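Cradle (support)

A cradle is a support with a hollow or curved top, made to hold a round object so that it does not roll away. The word comes from the bed of a small baby and passed later to many trades. Cradles are used under pipes, barrels, boats and laboratory parts.

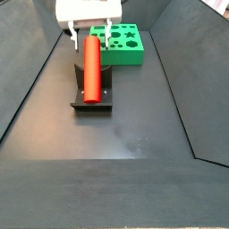 Reading time: 2 minutes

Shape

The most common form is the saddle, in which the upper edge curves down in the middle. A long rod can lie in one saddle if its weight is well balanced, but long pipes usually need two or more. A second form is the V-block, with two flat faces that meet at an angle. It accepts objects of different thickness, while a saddle fits best only one size.

Base

Many cradles stand on a plate, which may be fixed with screws. For objects which stand on their own flat end, such as a cup or a cone, no cradle is necessary and a simple mat is enough.

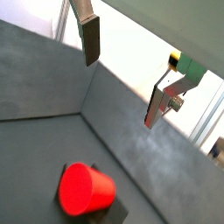 Loukia Gavalas objects that this division is too strict, and that a thick soft mat under a barrel already does half the work of a cradle. Other writers keep the two terms apart, for the reason that a mat takes its shape only under load.

Use in storage

In the handbook of the firm Vusteo, revised in November 2019, barrels must lie in cradles with the opening upwards. Geeta Shakya describes the older habit of putting wooden wedges on both sides, which is cheaper but must be checked often.

See also: Chock, Saddle, V-block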